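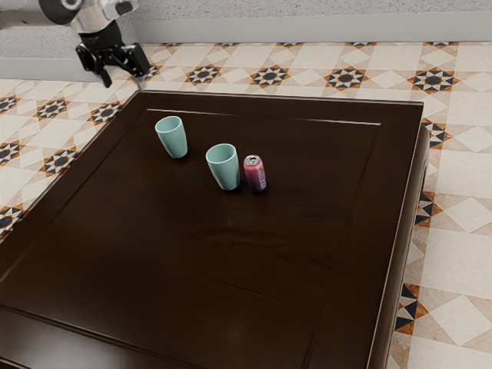
Ondis would prefer that the group hold the second arm until the simulated trials are complete, and asks whether one gripper can serve both benches in the meantime. The request was received in July and is entered in this notebook with our response.

Budget position, 10:40 a.m.
Gripper, Imai, quoted at 2,000. The quote excludes the mounting plate.
Mounting plate and cable set, Cindatwood, 500.
Spare fingertips, 87 per pair. One pair to be ordered now, a second only if wear requires it.
Freight, 47.

The simulated table task, with two cups and a soda can, remains the reference for choosing the gripper. Opening width should be checked against the cup mouths before any order is signed — the Imai sheet gives the stroke but omits the fingertip thickness. A written figure has been requested.

Sharing one gripper is possible on paper. It would require a tool change between sessions, and the Brotov coupling has not been priced. Colleagues holding an earlier Brotov quote are asked to attach it to this page.

Second arm: held. Bench space stays reserved.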